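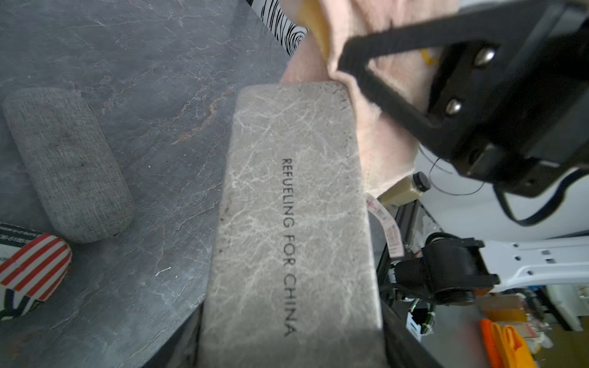 Why Is Crinkly Stuff So Loud?

Filed under: Science for Kids > Sound

Try opening a snack in a quiet library. Go on. Every head turns, and you haven't even gotten to the chewing.

Sound is air that's been shoved. When something moves fast, it bumps the air next to it, that air bumps its neighbor, and the bumping travels until it reaches an ear — usually a librarian's.

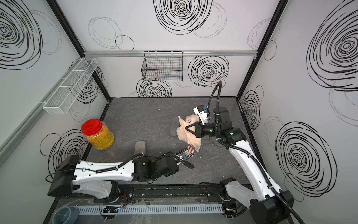
Stiff, thin stuff is very good at shoving. When you squeeze it, it bends a little, then a crease suddenly pops into a new shape. Each pop makes a tiny click. Lots of clicks close together make a crackle.

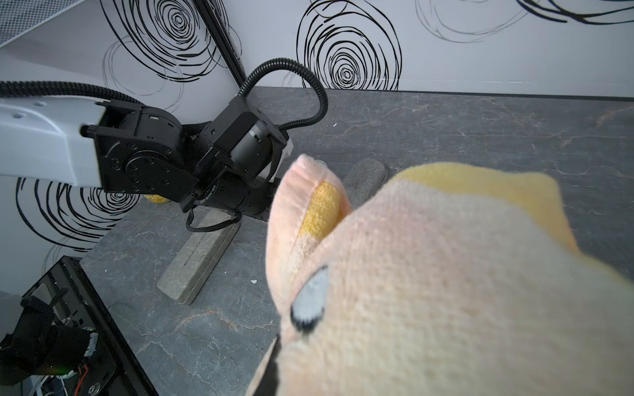 Soft cloth mostly just folds. It doesn't snap from one shape to another, so it can't make much of a racket. You can scrunch a sock all day and hardly bother anyone, unless it's an old sock.

So will opening the bag slowly help? Not much. The clicks get more spread out, but each one can be just as loud. You've only made the noise last longer. 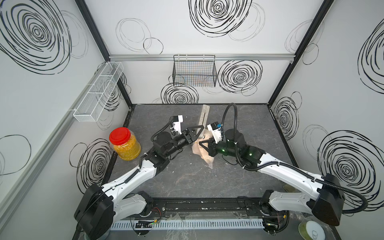

Crumpled see-through plastic film. Every crease is a possible click.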